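Can a Machine Stock the Snack Shelf Yet?

13 January 2021

Tin-yau Sin has spent a good part of his working life bending down to bottom shelves. He worked nights in a convenience store in Zerelville as a student, then fixed conveyor belts, and now he runs the shelf project at Bomdale, where a machine with two arms and two legs is learning to do the job he used to do between midnight and six. I expected him to tell me it was nearly there. He laughed and asked me how much time I had.

"People see a robot walk and they figure the rest is easy," he said. "Walking is great, I love the walking! But a store doesn't pay you to walk. A store pays you to put the chips back where the chips go."

So we talked about chips. Tall cans are the item his group keeps coming back to, partly because every store has them and partly because they're so easy to knock over.

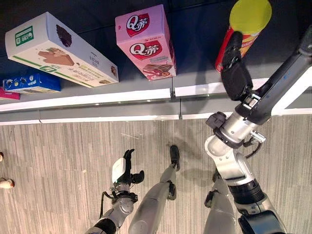 Getting a grip on a can of chips, with boxed snacks for neighbors.

"A can is a friendly shape until you touch it wrong," Sin said. "You and I slide our fingers in and we don't think about it. The arm has to pick an angle, come in without bumping the box next door, and squeeze hard enough to hold on. Squeeze too hard and you've got a can full of crumbs."

The project, called Panska, has a list of 1028 items it would like to handle someday. I asked how many it handles well enough that he'd leave the room. "Seventeen," he said, and he looked pleased about it. "17! Last May it was 2. I was so happy about the two that I called my mother."

He is just as happy talking about what goes wrong. For months, he said, the group worried about cameras, and then spent a whole spring on fingers. Padding, no padding, long fingers, short ones.
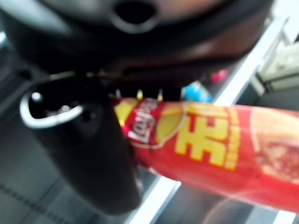 "And the finger question isn't settled," he went on. "I'd like one hand that does everything, the way mine does. Some of my coworkers say forget it, give it different tools for different jobs, like a kitchen drawer. We have that argument at lunch pretty much every day and I think I'm losing."

Packages are another headache. A can that's lying down can roll. A bag changes shape every time you pick it up. Bottles with slick sides, boxes with crushed corners, anything shiny. He went through them the way a gardener goes through weeds.
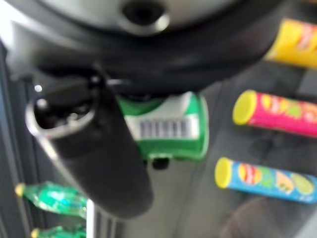

Close quarters: a green package right by the gripper, canisters lying to one side.

What about a shelf somebody has really made a mess of, I asked, the kind you get on a Saturday-night sort of crowd? He said that was his favorite kind. A neat shelf only tests whether the arm can reach. With a messy one, the machine has to decide what to move first, and whether a tilted box is a problem or just a tilted box.

"My wife asks when it can do our pantry," he said. "I tell her our pantry is the final exam."

Speed is the part he'd most like to fix. On a good run, a person on his team can tidy a small shelf and be off getting coffee while the robot is still on its second item. Sin times himself against it now and then, and he admits he enjoys winning. He also says the gap is closing, and that he'll be thrilled the day he loses.
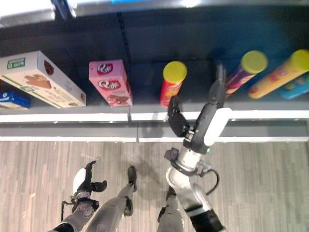 So when does it come to my house?

"Not soon, and I'd be suspicious of anyone who gave you a year," Sin said. A store, he pointed out, is kinder than a home. The shelves are a known height, the products come in known sizes, and there's no dog. His own guess is that shops will see machines doing a few dull jobs well, such as turning labels to the front or standing up fallen cans, long before anybody has one putting away groceries.

Sutter, the small grocer that has been giving the group advice, doesn't want a robot that does everything anyway. The manager there told him she'd take one that could face up the snack aisle overnight and leave a note about what it couldn't manage.

"I wrote that down," he said. "Leaving a note! We hadn't even thought of it. We started on it the next week."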